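Section 4. Oiling and looking after your Sturness worktop

Applies to all Sturness solid wood tops, bench and kitchen. Read section 3 first if the top has been sanded in the last day.

4.1 Before you start

You need: Prastia worktop oil (1,000 ml tin does two coats on most tops), lint-free cloths, 241 grit paper is NOT a thing, ignore the old leaflet, use 240. Rubber gloves. Something to lift the lid.

Room warm and dry. Window open. No heaters on near the tin.

CAUTION: Oily cloths can catch fire on their own. Lay flat outside to dry, or soak in water and put in a lidded metal bin. Never leave scrunched up.

4.2 First coat

1. Clear loose items off the top. Fixed rails, clamps and brackets can stay on, just work up to them with a folded cloth.
2. Wipe down with a barely damp cloth. Leave 11 minutes or until no dark patches.
3. Sand lightly along the strips, never across. Vacuum the dust, then wipe again.
4. Stir the oil. Don't shake it.
5. Pour a small pool in the middle and spread thin with a cloth. Thin means thin.
6. Leave 20 minutes. Wipe off everything that hasn't soaked in, or it goes sticky and you'll be sanding it back.
7. Leave overnight.

Note: browner strips next to pale ones are normal. It's the same timber, different bits of the tree. Oil brings the difference out more, then it settles over a few months. Not a fault, not covered by the guarentee.

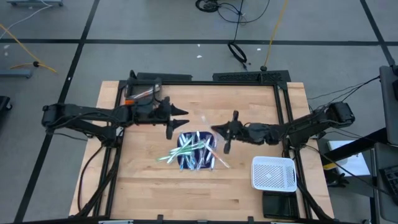
Fig. 6. Strip top with rails fixed along the back and sides. Mixed pale and browner strips.

4.3 Second coat and edges

1. Repeat steps 4 to 7 above. No sanding unless the grain feels rough.
2. Do the end grain twice. It drinks the oil.
3. Underside: one coat, same day as the top. Skip this and the top may cup.
4. Screw holes: dab of oil on a cotton bud before refitting anything.

Full cure takes a week. Light use after two days, no water left standing, no hot pans.

4.4 Keeping it right

Every three months for the first year, then when it looks dry. Drip test: few drops of water, wait a minute. Beads up, fine. Soaks in, oil it.

Rings and marks: sand the mark and a hand's width round it, then one thin coat. Black marks near metal fittings are from damp. Take the fitting off, dry it all out, sand, oil, refit.

Do not use bleach, scouring pads or furnitre polish.

Spare oil and cloths: order part 874 from Holst, or ask for Gemma Caruso on the parts desk, mornings only. Desk is shut for all of July.

Section 5 covers joining two tops.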